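Week 9: Leadership after a merger

Reading for this session: the Ziltel packet, sections on the first year. Bring it with you. The Truma case is optional and you can skip it if you have read the other one closely.

Last week we looked at how leaders describe their own careers. The pattern is familiar. A hard early job, a wise boss, a merger that "brought two great cultures together," and then a lesson about listening. Keep that pattern in mind when you read the Ziltel material, because the packet was written by people who still worked there.

What the packet claims. Ziltel bought Carrasco and kept most of its senior managers. Eleven months later the company reported that 80 percent of staff "felt heard." The packet credits the new chief's open-door style.

Problems with the claim. We are not told how many people answered the survey. We are not told what the number was before the deal. People who had already quit could not fill it in, and the packet is silent on how many left. An open door also tells us very little about who feels safe walking through it. 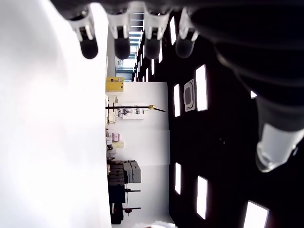 Page 2

Servant leadership, authentic leadership, vulnerable leadership. These labels overlap so much that a study of one can often be passed off as a study of another. Before you use any of them in your paper, write down a behavior that would count against it. If you can't, drop the label and describe what the person did.

Be careful with hindsight too. When Skonmont's merger went badly, writers called its chief stubborn. Ziltel's chief made many of the same choices and was called steady. Compare the two timelines in the packet and see whether you could have told them apart in the first month. I could not.

Things leaders control after a merger: who reports to whom, which pay scale survives, whose software gets shut off. Staff tend to remember these long after the town hall speech. The packet gives them one paragraph.

For discussion
Who is missing from the Ziltel account?
What would the Carrasco managers say about the pay scale?
Would you accept the survey figure if it had come out low?

Short paper due 13/04/2022, start of class. Two pages. No quotes from leadership podcasts unless you are arguing with them.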